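25. September 2022
Von Unnithan

Der Pegel bei Woduvley stand seit Mai unverändert. Sorkent, Betreiber der Talsperre, führte das auf einen Messfehler zurück und ließ 2 Sonden tauschen.
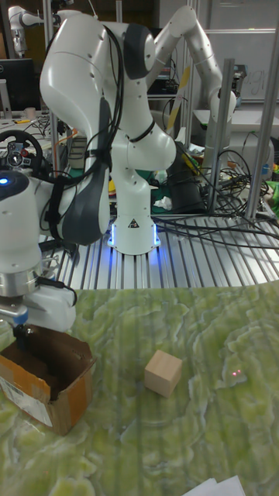

Weiße Arme, am Sockel ein blauer Lichtring.

Die neuen Sonden meldeten denselben Wert. Der Wärter stieg die 170 Stufen zum Schacht hinab - der Schwimmer lag auf Sand. Wasser gab es dort nicht.
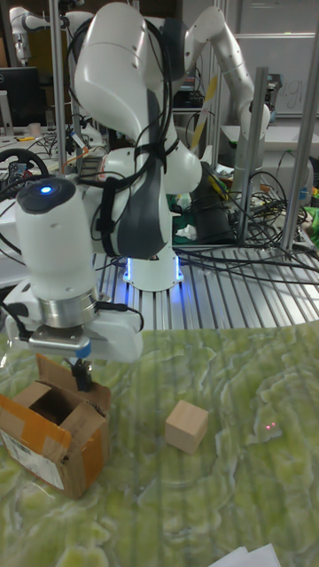 Zwei schwarze Finger im offenen Karton.

Er trug den Wert ein, zeichnete ab und schickte das Blatt nach Modik. Die Antwort brauchte bis zu sechs Wochen.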